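Solheim Project Report: What Goes on a Plate?
Group 2, Everyday Materials module

Why we chose this

Our module asked us to pick an ordinary activity and look at it far more closely than anyone normally would. We chose putting things into dishes. It sounds dull and it was brilliant fun. You do it every time you clear a worktop or lay a table, and you hardly ever think about how a bowl changes what you do compared with a flat plate.

We wanted to find out two things. Does the shape of a steel dish change where people set things down? And do soft things get treated differently from hard ones? Wenche Fagerlund, our tutor, pushed us to keep the questions this small, and she was right (our first plan had a whole kitchen in it).

What we used

The dishes were all shiny stainless steel. We wanted one material throughout so that any difference came from shape. For objects we went for a real mixture of soft, hard, round and square. We raided the Lornach store cupboard, a toy box and somebody's kitchen drawer, and gave each thing a short name for the record sheets: sponge, peach, block, bone and so on. The peach is artificial, because a real one would have been eaten by Tuesday.

The table was plain white. We tried a patterned cloth first and gave up on it, as the pattern gave people something to line things up with.

How we did it

Everyone who took part got the same words: "Please put these away in the dish." Nothing about neatness, nothing about order. We had 22 people over the whole project and wrote down 1,766 placements, which took far longer than we had planned and used up two pads of paper. The sheets were typed into Ditedia, the shared notebook our year uses, and checked by a second person.

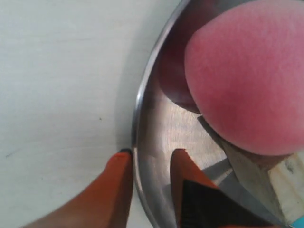
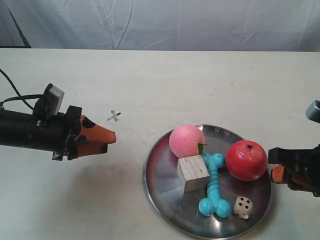

Page last changed: January, by Group 2

The first picture has the bowl with the pink sponge in it, and the second has the plate, with the peach, the wooden block and the turquoise bone among the things on it.

What we found

Bowls make people relax! With a bowl, most people let go early and let the sides do the work. With a plate they slowed down, leaned in and often moved a thing again after letting go of it. We had guessed there would be a difference, but we had no idea it would be so easy to spot from across the room.

The sponge was the favourite. People squeezed it before putting it in, even when they were in a hurry, and several had another squeeze on the way out. Hard things were put down more gently, and we think the noise explains it — wood on steel makes a proper clack, and people pulled a face when it happened.

The block nearly always ended up square to something. The bone was the awkward one. It is long enough to get in the way of whatever comes next, so people who started with it tended to shift it later.

Problems

Steel reflects everything. On our overhead photos it was sometimes hard to tell an object from its own reflection, and we had to go back over 100 of the sheets to sort that out. A brushed or matt dish would be kinder. We also ran the plate sessions after lunch and the bowl sessions in the morning, so some of the care we saw might simply be people being sleepy.

Next steps

Gamar, the other group on our corridor, did something similar with cardboard trays, and we would love to put the two sets of sheets side by side. We would also like to try it with the dish already half full. Our blank record sheets are in the module folder for anyone who wants to have a go.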